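Hand-held gripper

From the Clurbridge Bench Wiki, the shared notebook on grippers, arms and controllers

A hand-held gripper is a robot gripper that a person carries and works directly, with no arm behind it. You hold it, you squeeze or press something, the fingers close. I started this article because our pages on arms kept mentioning them and the link went nowhere. Most of what follows comes from my own bench time with two designs, the Kuditz and the Dendar, plus notes from Naledi Khumalo and Mutua Simiyu, who have both spent longer with the things than I have.

Background

People use hand-held grippers for a couple of different jobs. One is recording: you do a chore with the gripper, log where it went and how far the fingers opened, and train an arm on the result later. The other is plain old comparison, and that's the part I enjoy (give me a bag of odd objects and a free afternoon and I'm happy). You can find out whether a fingertip will pick up a flat lid long before you bolt it to anything expensive.

Working in pairs

A single gripper is fine for blocks and cups. Once you get to trays, lids and anything that slides, you really want one in each hand, and then the cables start to matter. I tape mine to my forearms at the elbow and leave a loose loop at the wrist. Thandeka Motaung runs hers over the shoulder, and she's right that it pulls less, but it takes forever to put on!

Thin, clear, shallow objects are the ones I'd try first on any new pair. They're hard to see, they skate away when you touch them, and there's very little rim to grab.
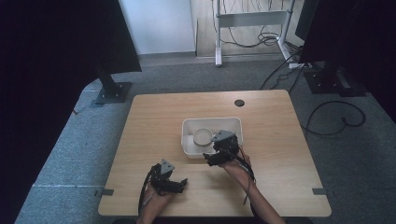
A pair of grippers in use at a tray holding a round clear dish.

Markers and tracking

Plenty of designs carry a marker plate on top so that the position of each gripper can be followed. Keep the plates rigid. I once ran a whole session with a loose screw under the left one and the log looked like I'd been shivering. After that I started wiggling both plates before every run, and Mutua has added the same check to his own list.

Kuditz and Dendar compared

We ran both pairs through the Sầm set, a group of 6 small household tasks that Khanyisile Visser put together in April. Each of us did every task with both pairs, and by the end we had 1,757 logged grasps between us. The Kuditz has the nicer fingers. They come to a narrower tip, and you can get under a rim without tilting your wrist so much. The Dendar is lighter and I could keep going with it longer, though its trigger is stiff for the first half hour and my thumb complained.

Hendrik Joubert disagrees with me about the fingers and prefers the Dendar for everything except lids. His hands are bigger, so read my opinion with that in mind.

Open points

The page still needs a section on fingertip pads. I've only tried three kinds, and one of those was a strip of bathtub mat. If you've used silicone pads on clear plastic, please add what you found, with the thickness if you know it.

See also: Parallel jaw; Wrist cameras; Cable strain relief

Last edited 09/12/2023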